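Groller two-finger gripper kit: a semester with our robotics club

I've been putting off writing this one up because I kept thinking I'd have a stronger opinion by the end of the term. I don't, really. I like it, I'd buy it again, and there are a few things about it that made me want to throw it down the stairs. So let's do it that way.

A bit of background. I help run a student robotics club, mostly undergrads plus a couple of very keen high schoolers, and every spring we do a project that ends in a small competition with two other clubs. This year's task was nested bowls. You get a set of mixed bowls in different sizes, and the robot has to stack them and unstack them against the clock without sending anything onto the floor. Sounds like a toddler toy, right? It ate our entire spring.

Our old gripper was a Tumard, the one with the suction cup, and it was hopeless on anything curved. So in March we ordered the Groller kit. It came to 378 dollars with shipping, and that's with the spare finger set, which I'd tell anyone to add to the cart. The base kit is 300 without it.

Assembly

The box says an evening. It took us three, and one of those was spent hunting for a screw that was taped to the inside of the lid. The instructions are all drawings with hardly any words, and the drawings are small. Mateja Shehu ended up photographing each page and blowing it up on a laptop, and after that things went a lot faster. If you're doing this with students, do the same from the start and give each pair one step to own.

The cable routing is the worst part. The cable comes out of the body at a right angle and wants to rub against the wrist joint, and the little clip that's supposed to hold it pops off if you look at it funny. We swapped in a Koltoten clip from the junk drawer and haven't thought about it again.

Fingers and grip

OK, here's where it earned its money! The fingers are thin enough to get over the rim of a bowl without knocking into the one underneath, and the pads have just enough give. With the Tumard we had to come at every bowl dead center from above. With this you can go for the edge, tilt, and lift, and once the students figured that out the whole strategy changed. Suddenly they were arguing about angles instead of about whether the thing would work at all.
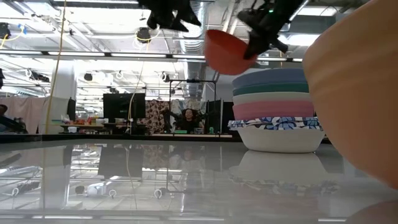
The red-orange bowl in the air, with a stack of bowls below it.

Plastic is easy. Thin melamine is fine. Glazed ceramic is where I got nervous, because the pads that come in the kit are on the smooth side and a heavy bowl can swing around the grip point when the arm stops suddenly. We slowed the arm down for anything heavy and that mostly took care of it. The spare fingers have a rougher pad and I wish they were the default.

The wide opening setting is a little exaggerated on the product page, in my opinion. It does open that far, but at full stretch the fingers get wobbly and you lose the nice precise feel. We kept ours well inside the limit and never missed it.

Software

Mixed feelings. The library installs without drama and the basic open, close and hold commands are clear enough that our newest member was using them in her first session. Force control is another story. The scale runs from 0 to 200 and the units are never explained anywhere I could find. Is 200 a lot? For a soup bowl, yes, very much a lot. We made our own chart by trial and error and taped it next to the keyboard.

Blagoje Kelmendi wrote a small script that eases the grip in gradually, and it made a bigger difference than any setting in the official app. I've asked Groller twice if something like that is coming in an update. They answered the first email very politely and the second one not at all.

The status light deserves a mention. It's tiny and green and I assumed it was decoration, but having it up there on the gripper body is super handy when you've got a room full of people and you want to know at a glance that the thing has power.

Wear and tear

After a full term of students the body looks fine, a few scuffs. The pads are starting to polish at the tips, so we'll replace them before fall. One finger got bent when somebody (it was me) drove the arm straight down into a practice table — the spare set paid for itself right there. Swapping a finger takes two screws and maybe the length of a song.

How it compares

The only other one I've used for any length of time is the Georgiev, which a club across town has. It's stronger and quieter, and the documentation is miles better. It also costs a lot more and it's chunky, and I watched their team struggle to get into a tight stack with it. For boxes and bottles I'd take the Georgiev. For bowls, cups, anything with a rim, give me the Groller.

We came second at the competition, by the way. Lost on time, didn't drop a single bowl in the final.

Four stars. I'd knock it down to three if you're buying for complete beginners with no one around to help on assembly night. Get the spare fingers, get a better cable clip, and practice on plastic before you bring in anything from your own kitchen.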